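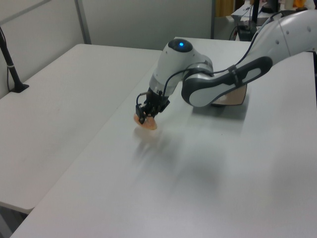
Figure 4. The arm during a demonstration, with the gripper closed on a small flat object just above the tabletop. The cable to the gripper hardware runs along the outside of the arm.

4.2 What the demonstrations do and do not show

Much recent work treats the number of demonstrations as the main knob to turn. We are less sure. The Pemanell set contains 1000 demonstrations of short pick-and-place tasks, split between two ways of teaching: hand guiding, where the operator holds the arm and moves it, and remote control through the Unik handset. It is tempting to pool them and train on the total. We did this at first, and the pooled policy looked good enough that we nearly left the matter there.

The trouble starts with small, flat items such as the one in Figure 4. A grasp on an item like this happens very close to the table, where a small error in height means either closing on air or pressing the fingertips into the surface. Operators who guide the arm by hand feel the contact and stop. Operators working by remote control do not, and they learn other habits: they come down in short steps, wait, nudge sideways, and try again. A policy trained on these recordings copies the waiting along with the grasp. We went through the remote recordings and marked 193 with at least one long pause above the table before the fingers closed. Whether such a pause carries any useful information is doubtful. It may mean only that the operator was looking for a better view.

Hand guiding has its own problem, and we think earlier reports pass over it too quickly. An operator's hands and forearms often block the camera at the very moment that matters. The joint readings are clean, but the images that go with them show a person who will be absent when the policy runs. Masking helped a little in our tests. It did not help enough for us to recommend it.

We also question how success is scored. Under the Hashmi protocol, a trial counts once the gripper has closed and the item has left the table. A still image of a closed gripper, ours included, says nothing about whether the item was later put down in the right place. Hafþór Þórarinsdóttir rescored our trials with placement included, and 13 that had passed under the original rule were marked as failures. All of them involved soft or thin items – the kind that remote operators described as hardest to judge.

None of this makes demonstration a poor way to teach a robot. It does make us wary of reading a large count as evidence of coverage. The larger Ukinico set, with 3295 demonstrations, mixes both teaching methods and does not label which was used, so we could not repeat the comparison there.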